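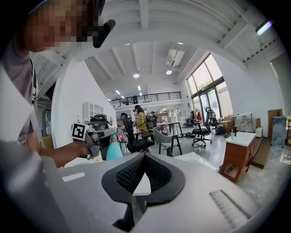

The Trekar hand gripper at work in the Kotness hall.

Trekar hand gripper set, for teaching cleaning and tidying work

The Trekar set is made for workplaces which want to give a part of the daily cleaning to a robot, and want that their own people teach it. The worker takes one gripper in each hand, puts on the harness and does the usual job. The movements are recorded and later the robot learns from them. No programming knowledge is needed.

We developed the set in Ketby together with Pringle, a firm that cleans offices and showrooms. Fiona Imrie, who leads the cleaning team there, was not convinced at first. Her people asked if they were teaching a machine to take their place. It was a fair question and we talked about it for a long time. Today 26 members of the team have learned to use the grippers, and recording is counted as normal paid working time.

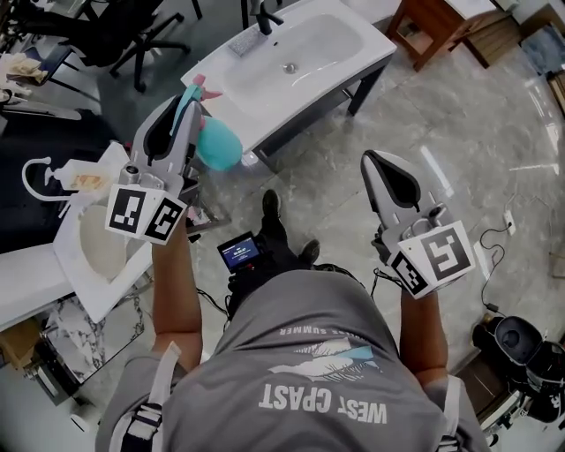
What has changed most is the order of the day. Before, everybody started with the wash basins and the tables. Now one or two persons record in the morning, and the others do the work which we do not plan to give to the robot, such as stairs and high windows. Murdo Mowat has cleaned for many years and he was slow with the grippers during the first week. "You must learn again how to hold a bottle," he told us. He also found that his wrists get tired, so we advise a pause after each recording block.

Please note that the robot copies what it is shown. If a worker takes a bad short way, it will be in the recording too. For this reason Pringle lets the team decide together how a job should be done – this was new for them, and some discussions were quite loud.

Delivery includes:
Grippers for left and right hand, with markers
Harness, available in 3 sizes
Charger and cable
Printed handbook in English and German

Training takes 3 half days at your place and is given by Carola Baumgart or Kojo Sulemana. Up to 5 persons can take part in one group. New groups start again in September.

Spare jaws and straps can be ordered one by one. For prices and a visit to the Kotness hall please write to Ruaridh Paterson in our sales office.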